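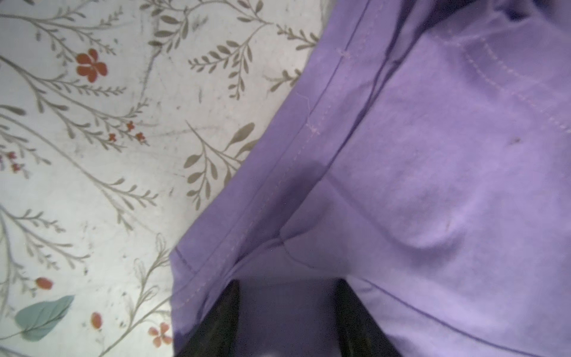 Lilac topstitching on a purple hem, with one of those tiny tack stitches.

I have been learning to mend my own clothes since January, and I am completely hooked! It started with a split side seam on a T-shirt I've slept in for years. I was going to cut it up for dust rags, but I had a needle and some gray thread in a drawer, so I sat down with a cup of tea and gave it a try. It took me 90 minutes. The stitches looked like a row of drunk ants, and I wore that shirt to bed feeling like a tailor.

Since then I've done elbows, pockets, a pillowcase and the lining of my good coat (twice, the first go puckered so badly I picked it all out again). I also bought a box of 96 spools from Storik, far too many colors, and I love every single one. Matching thread in daylight by the kitchen window might be my favorite part of the whole thing.

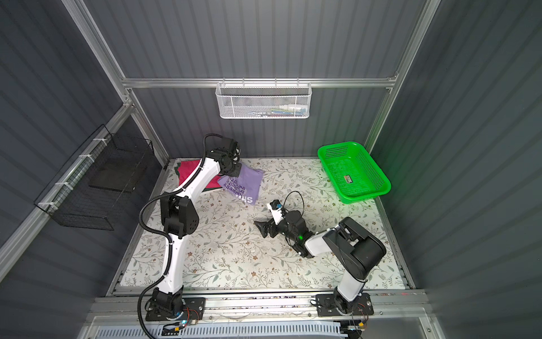 Folded clothes at the back corner, vines and little flowers all over the tabletop.

The big discovery this month is knit fabric. A plain running stitch will snap the first time you pull a stretchy shirt over your head - ask me how I know. What you want is a ballpoint needle and a small backstitch with a bit of slack in it. Give the seam a gentle tug every inch or so as you go, and if the thread goes tight before the cloth does, loosen up. My Tinent needles came in a pack with 2 ballpoints in it and I had been ignoring them both! 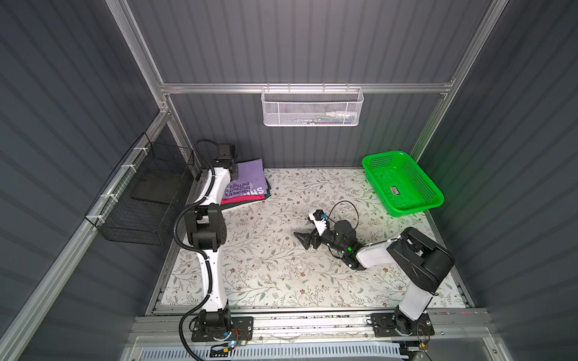

T-shirts really are the best thing to practice on. They're soft, you probably own plenty, and a wobbly line inside a hem won't show when you're wearing it. Start at the hem, knot your thread inside the fold, and catch just a thread or two of the front layer with each stitch. Next up for me is a sweater from Awad with a moth hole right at the collar, and I've been reading up on darning all week.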